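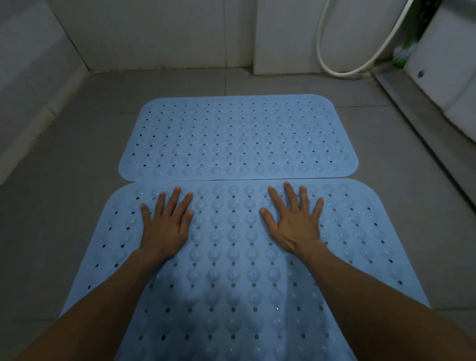
6 min read

May | By Karim Mahasneh, Wevley

Print this page | E-mail this page

FOR IMMEDIATE RELEASE

Wevley opens home visits to all of Pleklow and puts out the Clunari book

PLEKLOW: I was told a press release should be written as though somebody else wrote it, with me quoted in the second paragraph saying I'm thrilled. I tried that and it sounded like a bank. So I'm Karim, I run Wevley, and I am thrilled, and I'm going to tell you the news myself.

Starting this month, anybody in Pleklow can book a Wevley home visit, on either side of the river. Up to now we only worked the east side, within walking distance of the shop, and we've had to say no to a lot of nice people on the phone. We also have a book! It's called Clunari, it runs to 54 pages, and it's the thing I wish I'd had in my hand when my father came home from the hospital after his hip.

For anyone who hasn't run into us, Wevley goes into people's houses and makes them easier to get around in. Mostly the people are older, or getting over an operation, or looking after somebody who is. We don't build extensions and we don't sell stairlifts. We move the plates down from the high shelf. We put a second rail on the stairs, fix the step at the back door that has always been a bit off, swap the dim bulb on the landing for a decent one, and take up the hall rug (there is nearly always an argument about the hall rug). A first visit takes about 43 minutes if there's no coffee and a good while longer if there is.

How it got going

Before this I fitted kitchens. I liked the work, but a kitchen is a big showy thing and the customers were mostly worried about the color of the doors. Then Dad fell, and for a few weeks I was at his place every evening with a drill, doing small jobs. Raising the chair he liked. Hanging a hook by the front door at the height of his good arm so he could manage his coat. None of it took long and it made more difference to him than any kitchen I ever put in.

His neighbor saw the hook and wanted one. Then her sister did. I was charging people in soup for most of that first winter, which my wife pointed out was not a business. We rented the corner of Hakim, the hardware store on Mill Street, and put a hand-lettered card in the window, and we're still in that corner now, between the paint and the key-cutting machine. Our folks will still be there after the expansion, so if you want to come in and talk to a person, please do.

Last year we made 181 first visits. I know that for sure as each one gets its own sheet in the blue binder, and I sat down on a Sunday and went through the binder page by page to write this. I remembered nearly all of them by the house. Yellow door, low ceiling. The one with the parrot.

What happens on a visit

One of us comes over and you show us your day. That's really the whole method. We start wherever you start, so usually the bed, and we go where you go: bathroom, kitchen, the chair by the window, the mailbox. We ask you to do the things you normally do, and we watch your hands. People grab at things without knowing it. They'll tell you they never hold on to anything and then steady themselves on the towel bar three times on the way past, and a towel bar isn't made for that. So that's where a proper rail goes, screwed into something solid.

The bathroom is where we spend the longest. It's usually the smallest room and it has the hardest surfaces in the house. We look at how high the toilet is, how high the edge of the tub is, whether you can reach the faucet before you get in, and where the towel is when you need it. We talk about mats too. I like a mat with some color to it, light blue on a gray floor for instance, so that tired eyes can find the edge. If you lay two of them end to end, check where they meet every time you walk by and push them flat if one has crept up on the other. Whatever kind you have, read the label to see what floor it's meant for, and lift it up to dry.

Kitchens are next. My rule is that whatever you use every day should live between your hip and your shoulder. The kettle, the mugs, the pan you really cook with, your pills if you keep them there. The fondue set can stay up top where it's been since your wedding.

After the visit you get a single sheet of paper listing what we'd do, in order, with a price beside each line. You can have us do all of it, or the first two things, or give the sheet to your nephew who's handy. I mean that. We'd like the work but we'd sooner the rail went up. A first visit costs $43 on either side of the river, and if you go ahead with any job on the sheet we take the whole fee off the bill.

The west side

The phone has been ringing from the west side for a long time now, and the only thing stopping us was people. Visits can't be hurried, and I didn't want to send somebody I hadn't worked next to. We now have nine of us in all, counting me and counting the two who started this spring. Everybody spends their first weeks riding along and carrying the tools before they do a visit alone. One of our new people used to deliver mail on the west side and knows every front step over there, good and bad, so I feel a little outclassed.

We'll be doing west side visits on weekday mornings to begin with and adding afternoons as we find our feet. If you're on one of the hill streets, tell us about parking when you call. We've learned about the hill streets.

About the book

Clunari started out as my notes. Every time somebody asked me something on the doorstep that I'd been asked before, I wrote down the answer, and by last fall there was a shoebox. The name comes from my grandmother. It was what she called the drawer where she kept everything useful: string, candle ends, the good scissors. I have never met another person who uses the word and I suspect she made it up.

It goes room by room, like we do. There's a chapter on stairs and a chapter on lighting, and there's a longish one on how to bring all this up with a parent who doesn't want to hear it, and that's the chapter early readers have wanted to talk to me about. (Don't do it at a holiday meal. Don't do it with your brother on speakerphone. Ask them which part of the house annoys them and start with that.) The print is large and the binding lies flat so you can read it with a screwdriver in one hand. There are blank pages at the back for measurements.

I left out a lot of product recommendations. Things go out of stock, and the rail that suited my father would've been no good for his neighbor. The book tells you what to measure and what to ask in the store, and the rest is up to you.

You can pick up Clunari at the counter at Hakim. We'll mail it as well if you can't get in. Anyone who books a first visit gets a copy to keep, and if you had a visit from us before the book came out, stop by and we'll give you yours. You were the ones asking the questions.

Come and meet us

We're having an open morning at Hakim on Sunday, starting at ten, with the whole crew there. We'll have a few kinds of rail up on a board for you to lean on, several chairs of different heights to try, and a practice step that my daughter painted, so please say something nice about it. Bring a photo of the part of the house that's bothering you and one of us will sit down with you and look at it. There's no charge for that and you don't have to book anything. Coffee's on, and my wife is making the date cookies.

Reporters are very welcome, on Sunday or any other time. I'm happy to talk, and several of our customers have said they'd be glad to as well, if you call ahead so they can tidy up. I'd only ask that you don't photograph the inside of anybody's home without checking with them first.

About Wevley

Wevley makes everyday changes to homes in Pleklow so that people can stay in them comfortably. We do rails, steps, lighting, shelves, door handles and a great many hooks. We work out of the Hakim hardware store on Mill Street.

Press contact: Karim Mahasneh. Ask for me at the Hakim counter or call the store and they'll shout for me. Mornings before nine are best, before I'm out on visits, and if I miss you I'll call back the same evening.

This site uses cookies to remember your settings and to see which pages get read. By continuing to browse you agree to our use of cookies. Accept | Manage settings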